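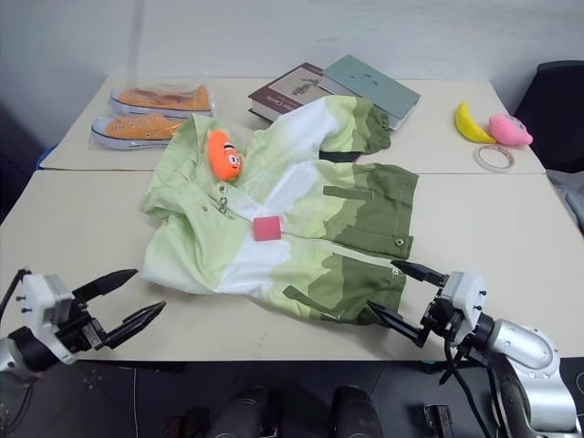 Packing for Cidley, round two. First try was a disaster - overstuffed bag, zipper wouldn't close, had to dump everything and start over. So this time I'm doing clothes last and being mean about it. The green and white shirt is the problem child. Goes from pale mint up at the collar to dark olive at the hem, I love it, and it wrinkles if you so much as look at it. Sneakers are bagged already, the orange ones, clear plastic so I don't go digging for them. Two books, probably one too many. The plush banana is not negotiable.

Bag limit on the Irnon bus is 11 kilos. I was over last time and paid for it, never again. Shoes go at the bottom, books flat against the back, soft stuff fills the gaps. Tape goes in the side pocket becuase something always rips.

Four nights, so 4 shirts, no spares. Laundry at the Kirnell place is coin only and eats your money anyway. It's 292 miles and I'm not carrying a week of clothes that far just to bring them home clean.

Ok, back to the shirt.

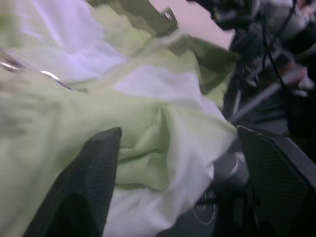 Fold or roll? Roll, for anything thin like this. Button it up first, face down, sleeves in, then roll from the bottom and don't squeeze. Folding left me with a hard crease right across the front in November and I wore a sweater over it the whole trip.

Still to do: charger, toothbrush, the Haque tickets (printed, my phone dies constantly). Water the plants. Find the other gray sock, if theres another gray sock. Bus is early so I'm going to bed, will post from the road if the wifi works.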